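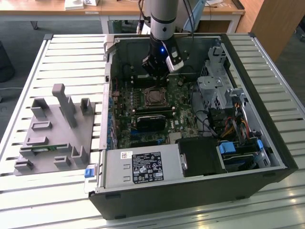 What is the arm meant to do?
Seat a processor in an old Dell tower and, later on, fit the memory as well.

Minutes, June 2022
Present: Maribeth Agbayani (chair), Kazue Sekiguchi, Yaroslav Nechyporuk, Maarten Michiels (minutes)
Apologies: Alina Matei

1. Previous minutes
Accepted. Spelling of Bonilach corrected.

2. Gripper fingers
Yaroslav has printed a new pair with a shallower lip. The old pair touched the retention frame on the way down. He will bring the file so anyone can print spares. Kazue asked that the old fingers be kept and labelled.
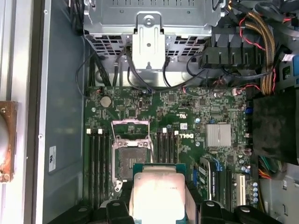 Stallside Workshop Robotics Group

3. Processor placement
The load plate has to be fully open before the arm comes in over the socket. Kazue wants the approach slowed for the last 80 mm. Agreed. Maribeth asked whether the lever should be closed by the arm or by hand. By hand for now. The memory slots stay empty until placement is reliable.

4. Fixture tray
The tray shifts on the slatted platform. Maarten to fit clamps. Colour of the next print left to whoever has filament.

5. Money
Balance is $300. Purchase of a second camera cable approved, up to $90. Samonte's quote for new bearings was too high and will not be taken up.

6. Other business
Alina sent a note asking for 3 more dead boards to practise on. Yaroslav will ask at Roteck. Bench to be cleared of mugs before the next session.

Actions
Yaroslav: finger file, boards
Maarten: clamps
Kazue: approach speed, cable order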